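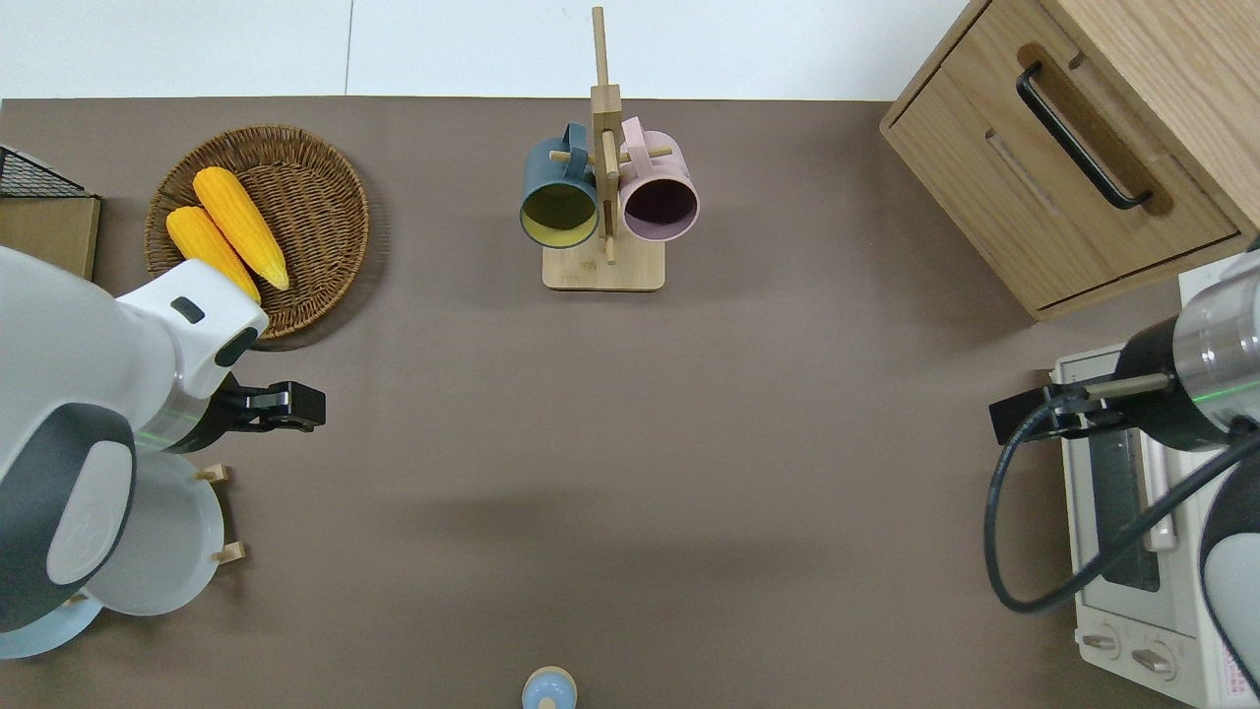 Corn basket and mug tree, back table

From: Flultgate Kitchen list
Date: Jun 16, 2024
Subject: Re: mug trees, and what to do about table space

Hello again everyone, and thank you for all the kind notes about the rhubarb post back in May. I have read every one, even if I've been slow to answer (the garden has had me by the collar).

I wanted to pick up the question from a few days ago, which I'm quoting so that the newer folks can follow along:

> I have a kitchen table that has turned into a second counter.
> It's 60 inches long and I don't think I've seen the middle of
> it since we moved to Gosselin Street. The mugs are the worst
> of it. We have no hooks and the cupboard is full of
> plates, so they just sit out. Has anyone used one of those
> wooden mug trees? Do they tip over? And where do you all keep
> the produce that doesn't go in the fridge? I'm tired of the
> plastic bags.

I have used a mug tree for years and I'm very fond of it, so you've asked the right person, or at least the most talkative one! Mine is plain light wood, with a base that has rounded corners, and the mugs go on by their handles with the openings tipped down so the dust stays out. As for tipping, it can happen if you load one side only. Put your two heaviest mugs across from each other and it will stand there like a post in the ground. I had a taller one before this, a Skostberg that held more than we ever drank out of, and that one did go over once when a grandchild leaned on it. We lost a good cup that day. The shorter kind is the one I'd tell a friend to buy.

I will add one small thing about handles. Big chunky ones sometimes won't go over the peg, or they go over and then hang crooked and bump the post. Take a mug with you to the store if you can stand the funny looks. I did, and I got a very nice conversation out of it.

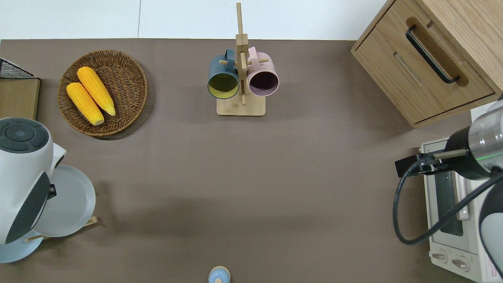 Now, produce. I gave up on bowls some time ago and went over to baskets, and I don't expect I'll ever go back. A solid bowl holds the damp in, and whatever is on the bottom goes soft before you get to it. My round wicker one lives up in the corner of the table, and two cobs of corn lie in it side by side with room to spare, a good cheerful yellow against the brown. Corn really ought to be eaten the day you shuck it, I know, and for anything longer than that I'd put it in the fridge. But for onions, squash, a few lemons or a handful of tomatoes a basket is hard to beat. Shake the crumbs out of it every week or so and give it a wipe with a barely damp cloth, then let it dry all the way before you fill it again.

About seeing the middle of your table again: what worked for me was deciding that everything had to live along the edges. The mug tree goes at the back, the little drawer cabinet goes in the corner, the basket has its own corner, and the middle belongs to whatever I'm doing that hour, whether it's rolling out dough or paying the gas bill. If something new comes in, it has to find a spot around the outside or go to another room. I was strict about it for 11 days and after that it was just how the table was.

Somebody also asked off-list about oil for wooden pegs and bases. I use the Beserix block oil, the 500 ml can, and it has lasted me ages. A thin coat on an old rag, leave it overnight, and buff it in the morning. Keep the mugs off until it doesn't feel tacky anymore.

If any of you have a way of keeping potatoes that doesn't involve the cellar stairs, I would dearly love to hear it. My knees would too.

Warmly, from a sunny Flultgate

--
You are receiving this because you joined the Flultgate Kitchen list.
Message 1087 in the archive. Reply to this message to write to the whole list.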